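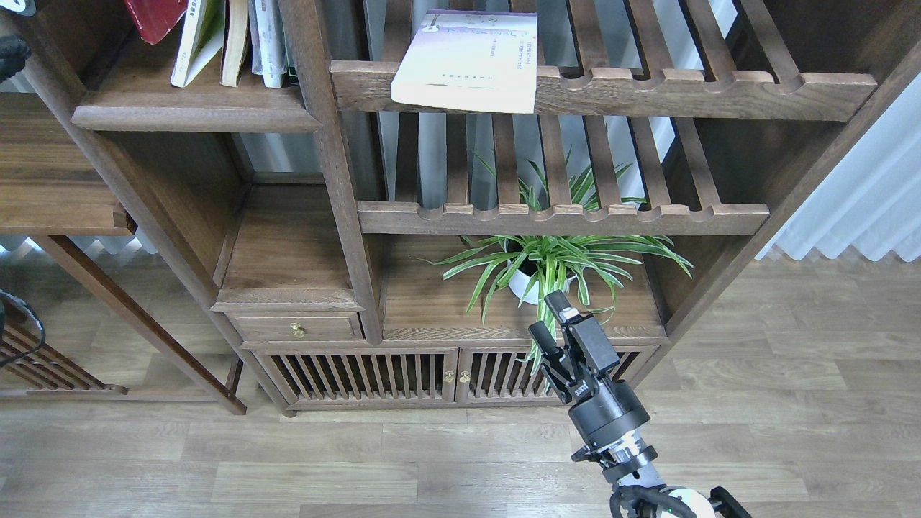 According to Pauline Holroyd the open day should never have been called an open day, it was "a working afternoon with the door unlocked", and most accounts since have kept to her wording.

Search this wiki Go Advanced

The Ivwood Open Day is a yearly robot demonstration held by Plundura in Ivwood. First held 16/08/2018. Free entry, booking needed, 48 places. Home tasks mostly, done among normal furniture: shelves, books, house plants.

Format
Visitors come in small groups. Short talk, then the arm is put to work at a shelving unit. Dark wood, slatted rails, low cabinet with slatted doors. Black arm, two-finger gripper. A paperback lying over the edge of a rail, a spider plant in a white pot lower down. Books are the main task. Leaves are the hard part, thin and striped and they hang right over the front, so the arm has to plan round them. Operators talk the whole way thru. Questions any time.

History
Set up by Phyllis Greenwood and Kieran Ellwood. First year had 37 visitors, one session. Second session added later, plus an evening slot in October which was dropped. Control software was Dong at first, then Turkon. The change is not well documented. Turkon logged 1009 grasp attempts over its first season of demos, failed ones included.

Reception
Mostly good. Common complaint is the pace, a single book can take minutes. Greenwood has said speeding it up for guests would be cheating. Standing room is also tight, and the talk runs long.

Comments (3)

Ashley Cropper: went to the second one. Slow but you really do get to ask anything. Does anyone have the handout?

Tracey Bainbridge: Evening slot had 23 people, should be in the article. I was there

Ashley Cropper: add it then, just needs a sorce

Related articles
Plundura
Turkon (software)
Dong (software)
Parallel gripper
List of robot open days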